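Research notes: picking by hand shape, at the Wandau lab

Sunday, May 18, 2025

The Wandau group has finished the first full round of its shelf restocking study, and the numbers are in good enough shape to share with readers of this newsletter. The study asks a narrow question. When a robot with a multi-fingered hand has to pick up an upright item from a table, how much does it help to choose the hand shape before the arm starts moving?

Most of our earlier work let one policy control the arm and the fingers together from start to finish. It learned from recorded demonstrations and was free to change its grip at any time. That gave smooth motion, but the thumb often arrived late and knocked the item over. Cyrill Pfister suggested splitting the job in two. A small first network, which we call Teseck, looks at the head camera view and picks a starting pose for the fingers and thumb. A second network then drives the arm to the item and closes the hand.

The training set has 200 demonstrations of picks from a steel table next to a retail shelf. Items were chip cans and drink bottles, always standing up. Both versions of the policy were trained on the same data and then given 116 test picks each.

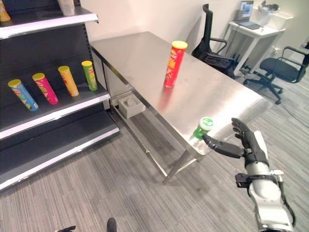
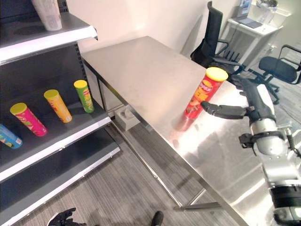 Approaching a green-capped bottle (first picture) and a red chip can (second picture).

What we found

The single policy completed 39 of its 116 picks. The two-step version completed 90. Most of the gain came from the cans, where the older policy tended to close its fingers before the thumb was across from them. Bottles improved too, though by less. Clear plastic on shiny metal is still hard for the camera, and the arm sometimes stopped short of the item.

We also tried feeding Teseck a close-up crop of the item in place of the whole view. This made no difference we could measure, so the crop has been dropped.

What is not covered

A pick was scored as complete once the item was lifted clear of the table and held. Placing it on the shelf was scored separately, and those results are not ready. Items lying on their sides were left out, and the starting pose is fixed once chosen — if the item is bumped during the approach, the system can't pick a new one. Fixing that is the next job on the list.

A longer write-up, with the training settings and the scoring sheet, is planned for December. Groups that want to try the two-step setup on their own hand before then can write to the lab for the current code.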